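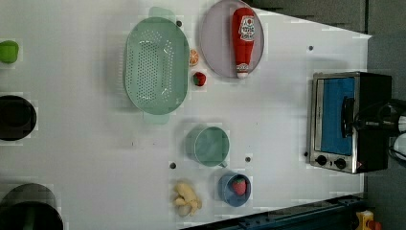

Skoltar Table Top, white

The Skoltar is a plain white table top for kitchens, craft rooms and workshops. It is sold on its own or with a Tumov leg set. The finish is matte on top and sealed on all four edges, and the underside is pre-drilled for both leg patterns.

Sizes and weight

The standard top is 2 inches thick and ships flat in a single carton. Order code 368 is the square-corner version. Order code 516 is the same top with rounded corners — the usual pick for homes with small children. Both use the same hardware.

Care

Wipe with a soft cloth and mild dish soap, then dry. Coffee and tomato sauce come off easily if you get to them the same day. Do not use scouring pads, bleach or acetone. Hot pans need a trivet. Felt pads under heavy items will keep the finish from getting shiny in one spot.
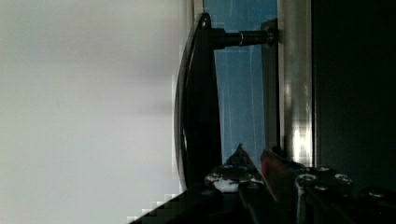

Can I cut the top down to fit a shorter wall?

Cutting is fine on the two short sides only, and the cut edge has to be sealed again before use. The long sides have a steel strip inside that should not be cut. Edge sealer is sold in small cans under Parts. A cut top cannot be returned.

Legs and fitting

Tumov legs come in fixed and adjustable heights. The adjustable set has 17 stops and locks with a hand knob. Lay the top face down on a blanket, start all the bolts by hand, then tighten them in a cross pattern. Makhubela trestles also fit, but you will need the longer bolts, sold separately.

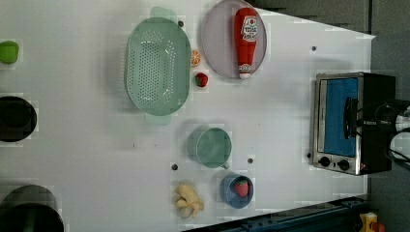
White table top with colander, plate and play food.

Delivery and returns

Tops are delivered to the door by our own van inside the Skomska delivery area and by freight carrier everywhere else. Check the corners before you sign — freight damage has to be noted on the slip. Unused tops can be sent back in the original carton. Return freight is paid by the buyer.

For trade orders or matching shelf boards, write to Rosalba Bortolotti at the sales desk and include the order code and the delivery ZIP code.

Prices last updated March 24, 2024.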